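Minutes of the Teaching and Demonstrations Meeting, Bratard Room Tasks Group

In the chair: Ifeoma Afolabi. Apologies: Gudeta (dentist).

1. Minutes of the last meeting
Agreed, once "the bin incident" had been changed to "the bin matter".

2. Bedroom task: progress
The wastebasket job is still being taught by remote control, one operator driving both arms. The chair asked what had been meant in February by "nearly finished". Mideck said it had been a mood more than a date.

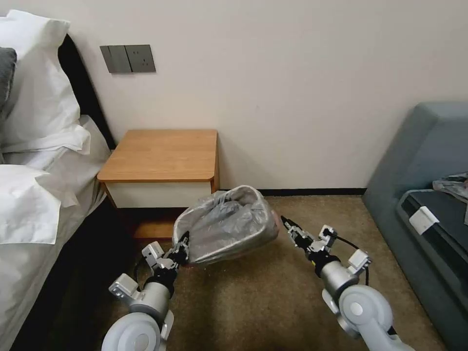 Bratard, Thu 1 August

The log stands at 1,576 demonstrations, of which 1,475 have been passed as fit for training. Illach wished it recorded that most of the rejected ones were not his. The meeting recorded that he wished it.

3. Holding the basket
Two-handed lifts remain the sticking point. With a gripper on either side of the rim, operators tend to squeeze harder with their better hand, and the basket leans. Mideck proposed that both arms close at one speed during the grasp, whatever the operator's opinions. Agreed for a trial of 30 runs.

4. The liner
Long discussion. A liner has no fixed shape, and each operator has a private theory of how to handle it. Illach pinches the rim and lifts; Mideck works round the edge "like opening a yoghurt". The chair pointed out that the robot is being shown both and may reasonably conclude that we don't know. One method to be written down and kept to. Illach and Mideck to agree it between them, in a room with a door.

It was also asked whether the nightstand counts as a proper place to leave a bag. The task sheet is silent. Allowed for now, provided it is labelled as such in the log.
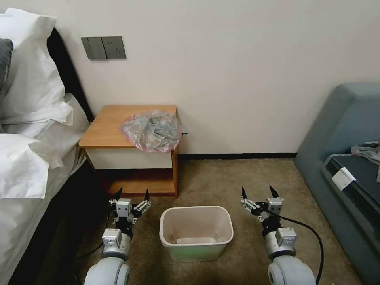 Item 4: basket on the carpet, bag on the nightstand, both grippers open.

5. Operator hours
Sessions to be capped at 70 minutes. Demonstrations recorded after that point are noticeably worse and the language in the comments field worse still.

6. Any other business
Illach asked again for a better chair. Noted again.

Actions
Mideck: matched closing speed, item 3.
Illach and Mideck: liner method, one page.
Afolabi: amend task sheet; tell Gudeta he has been given the rejected runs to sort.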